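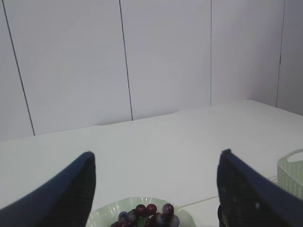
Notebook 2, p. 60

2019-09-13

Grapes again, on the green plate, and a morning of that was enough to make me sit down and do the shopping list properly. Elango wants numbers before the budget meeting and so far all I've given him is moaning, so I'm putting it all down where he and Shahzad can scribble on it.

Finger pads first, as they're cheap and we get through them. The dark textured ones we're on now are fine for anything with a bit of bite to it, but I'd love something softer to try on fruit. Bendent do a silicone pad at £23 a pair, and I think we should get 11 pairs and stop ordering in dribs and drabs (we paid more in postage than in pads last March, which still annoys me!). Tindeck are cheaper per pair but only sell the smooth ones, and I don't fancy smooth on a grape with the bloom still on it. Shahzad disagrees. Shahzad is welcome to buy one pair and prove me wrong.

Then the big one, a second gripper. I rang Turnov and had a nice long chat with their sales chap, who was very keen to sell us the force-sensing model – lovely thing, well over two months' spend for us, and the lead time is 60 days. Boateng have a plainer one that would bolt straight on to what we've got. My feeling is Boateng now, and ask Turnov for a loan unit so we can see if the force sensing earns its keep before anybody signs anything. Elango, can you ask? They like you better than me.

Odds and ends: more of the fluted plates, another plastic basket or two, and a non-shiny cover for the table, as the glossy berries already throw back enough highlights without the bench joining in one day. Also a grape allowance, please. I've been putting fruit on my own card and the shop on the corner isn't getting any cheaper. Can it go under consumables?

Still to do:
Written quote from Boateng, with delivery on it
Check the Bendent pads fit the narrower fingertip as well
Ask Turnov if the 60 days starts from the order or from the deposit
Shahzad to look at whether the spare controller will run two grippers, or if that's another line on the list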